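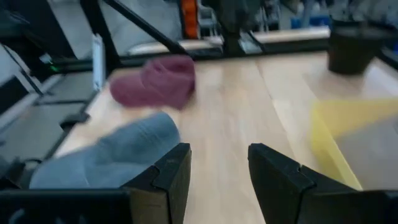 Meltosetti Manipulation Group – bench notebook

5th March

Continued the motion blur filter for the fabric sorting policy. Baseline, as left in January: every wrist frame goes to the encoder, blurred or not, and the policy tends to hesitate over soft items at the start of an approach.

Filter is the variance of the Laplacian on the wrist view only, computed with the gripper fingers masked out. Without the mask it is useless: the fingers don't move relative to the lens, so they stay fairly sharp and hold the score up while the tabletop and the cloth behind them smear. Should have spotted that in the first batch.

Set: 1360 wrist frames from the table with the yellow bin, light blue and maroon fabric items both in play. Threshold picked by eye on a separate 1000.

Policy retrained on the filtered set, same seed and schedule. Hesitation on approach down from 9 trials to 6, same start poses. Too few to claim anything. Grasp success unchanged.

Side effect – the filter throws out most of the fast transit with the gripper open, so the policy now sees little between home and pre-grasp. Nighat Tarar suggests keeping those frames and down-weighting them in the loss. Agreed, next run.

To do:
Redo the finger mask for the notched tips, current one is a plain rectangle
Log joint speed next to the blur score
Move filter config into Uduven, it is still on my machine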